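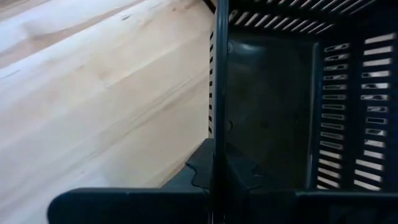

Slotted plastic crate on pale wood.

About Vakelura

Vakelura is a small firm that checks household storage before people spend money on it. We started because we were tired of being told that a box would change our lives. It won't. Most homes that feel short of space are short of decisions, and a new set of tubs tends to put those off for another year.

We work from two rooms in Jetoscombe and we take no money from makers or shops. Readers pay for the guide, 391 of them at the last count, and that covers the rent and the things we buy to test. To date we have looked at 448 products. We would tell a friend to buy 20 of them. 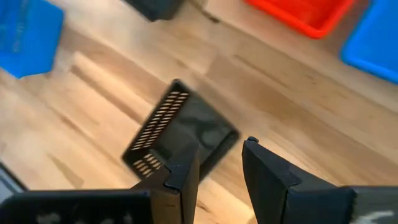
Page last changed: June

You will see other sites giving stars. We gave that up early on, as everything seemed to end up with four. Each entry now says what the thing costs, whether the stated size is the real size, and what we would do if we didn't buy it – often an old shoe box does the job.

The Tirnis method

People ask about this, so a word on it. Tirnis is the name we gave to our checklist, and it is less grand than it sounds. It has no secret in it. We measure, we fill, we stack, we leave the thing alone for a season and then we look again. Claims such as "space-saving" are struck out unless somebody can say how much space, and compared with what.

We share our notes with Shih, a repair shop on the same street, who disagree with us about lids.

If you think we have got something wrong, write and tell us. Please give the measurements.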